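Travenent cell planner - anyone paying for this?

dunstan_mill
Got the 90 day trial of Travenent at work. Boss wants a yes or no before end of February. It's the one where you build the cell on screen, arm, table, fixture, tray and all, and run the pick and place before you buy anything. Price after trial is 1000 a year per seat. We'd need 2 seats. Anyone here past the trial stage? Does it hold up?

saltbox
Used it last year through Saltico, they resell it. Import is good. Reach checks good. Grasping small parts, meh. Sim grips everything first try, then the real thing drops it on the floor.

dunstan_mill
meh how? friction settings or just wrong

saltbox
Defaults are way too sticky. You can change them but it's buried 2 menus down and resets when you update. Lost a afternoon to that.

gearhead_jo
Disagree w/ saltbox. Set your own part weights and it's fine. People leave everything on default and then blame the software. We ran our vise job in it for weeks, real cell needed maybe one fixture nudge.

saltbox
"maybe one" lol. Your parts are big. Mine fit in a shirt pocket.

bkereama
Brodie Kereama here, I do setups for a small shop, no ties to Travenent or Saltico. Jedulow is cheaper and does the same reach checks. Looks like a 90s video game but who cares. What you pay for with Travenent is being able to throw cameras anywhere and see what the gripper is going to hit. For tight fixtures thats worth it to me. For palletizing, no way.

dunstan_mill
Tight fixture is exactly our problem. Gripper coming straight down next to the jaws, tray right beside it. Heres where I've got to, both from the trial

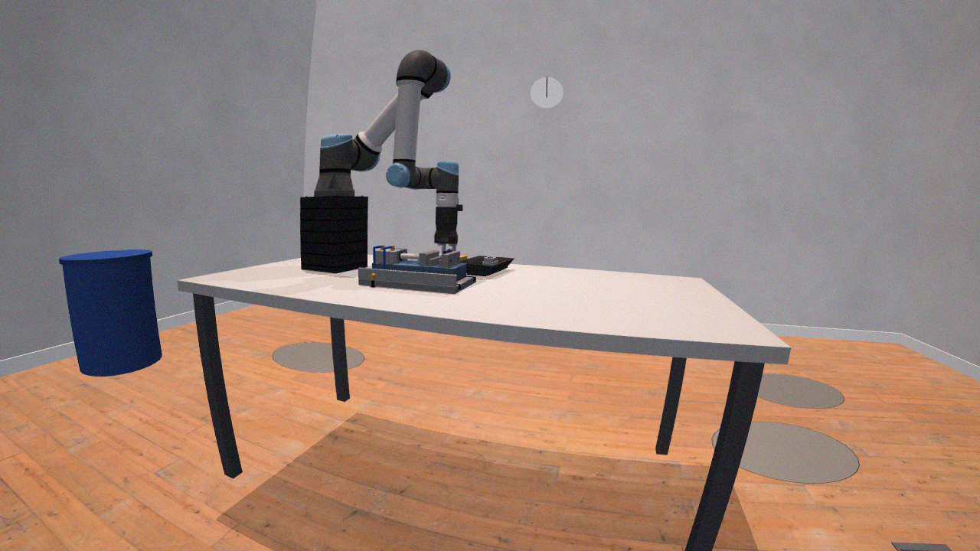
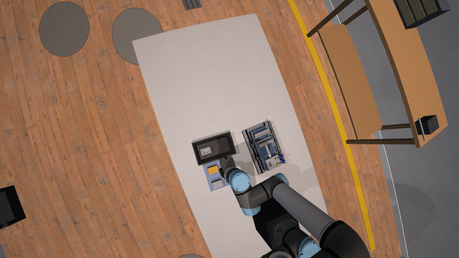 Questions I still have - does the collision check count the fingers or only the gripper body? Docs say "tool" and leave it at that. And can I export the path or do I retype every point on the pendant?

bkereama
Fingers count if you load them as part of the tool. Load them seperate and it skips them. Export works but check your base offset first, go slow on the first run.

gearhead_jo
Export is fine. Also move that tray further out if you can, you've got loads of table.

saltbox
Tray further out = longer cycle. I'd leave it and turn the fixture. But still wouldn't pay for two seats. Get one and share the login hours.

gearhead_jo
Cycle time difference is nothing on a move that short. Run it both ways, thats the whole point of having a sim

dunstan_mill
ok will try both tonight. Leaning one seat. Anybody know if Saltico does discounts or is it list price only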